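Lerkon path follower, two months in
Rating: 2 out of 5

I bought the Lerkon in January for carrying tools between the sheds at Drellden, and for the first few weeks I would have given it four stars. It follows a taught route well, the battery lasts and the legs cope with kerbs.

The fault showed up on tarmac. On run 46 it was walking straight along the park path when it veered left without slowing and went over the verge. The app still showed "on route". I pressed stop on the handset and it took 2 seconds to respond, long enough for it to get well onto the grass. With a child or a dog on that side it would have been a nasty knock.

I recalibrated, updated the software and tried again. Same thing, on a different stretch. Plarkevis, who sold it to me, blamed the edge detection and said soft edges can confuse it. The manual says nothing about this, and claims the unit is fine on "any paved surface".
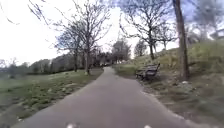
View from the Lerkon on the park path, bench on the right.

Plarkevis offered a new sensor board for £200. I refused — the thing cost £2000 and is under warranty. The board was fitted free in the end and it has behaved since, but the stop delay is the same. I only use it with the Rathnayake cut-off fob now, bought separately. That should come in the box.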